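I have become a person with opinions about oats. It started in June when the mornings went properly dark and toast stopped cutting it, and now there's a whole shelf in the pantry that my family calls the feed shed. If you have an open pouch of oats sitting around at your place, this post is for you!

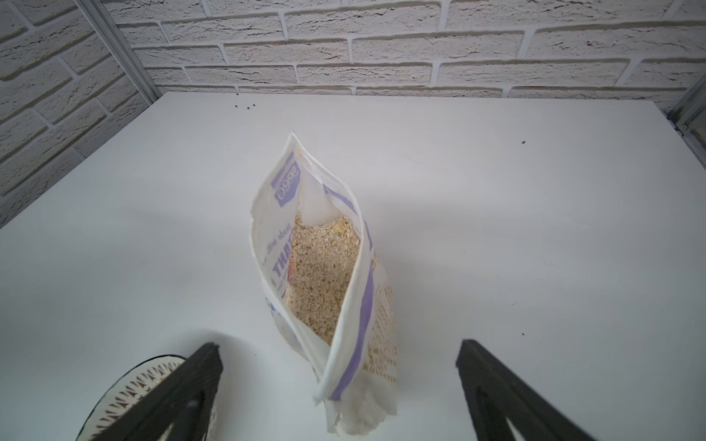
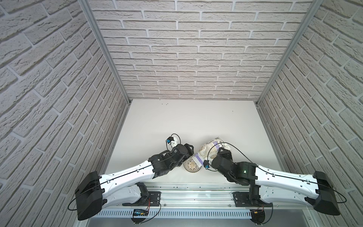

So, resealable pouches. I used to be a jar snob. Everything got decanted the minute it came home from the shops, and then I'd be left with half a cup that didn't fit, sitting in a sad twisted packet behind the rice. These days I leave the oats in the pouch they came in and I'm so much happier. The cooking directions stay with the food (how many times have I had to look up the water for quick oats?) and so does the best-before date.

The trick is in the closing. Run a dry finger or a pastry brush along the seal before you press it, as one flake stuck in the track will hold the whole thing open. Squeeze the air out from the bottom up, then press from one side to the other. I learned this from Freya Clegg, who I met at the Kemport winter market, and she's right about the pastry brush. I keep one just for that now.

My current favourite breakfast is barely a recipe. For one bowl:

- 58 g oats
- a cup of milk, plus a splash of water
- a pinch of salt (please don't skip it)
- 4 dried apricots, chopped small

Everything goes in the saucepan cold and I let it sit while the kettle boils for tea. Then low heat, lots of stirring, and off the stove while it still looks a bit too runny. It thickens up in the bowl, I promise. Brown sugar on top if it's a raining-sideways kind of morning, and a spoonful of yoghurt if there's any left after the kids have been at it.

I also had a go at toasting the oats first, dry in the pan with a little cinnamon, and oh my goodness, the smell! It makes the whole kitchen feel like a bakery. They come out nuttier and a bit chewier. My partner prefers them plain, so we've agreed to disagree and I toast mine on my own mornings.

Next up I want to try a savoury bowl with a soft egg and some of that chilli oil I've been hoarding. If you've got a favourite colour of miso to stir through, leave me a comment, because I've only ever used the white one.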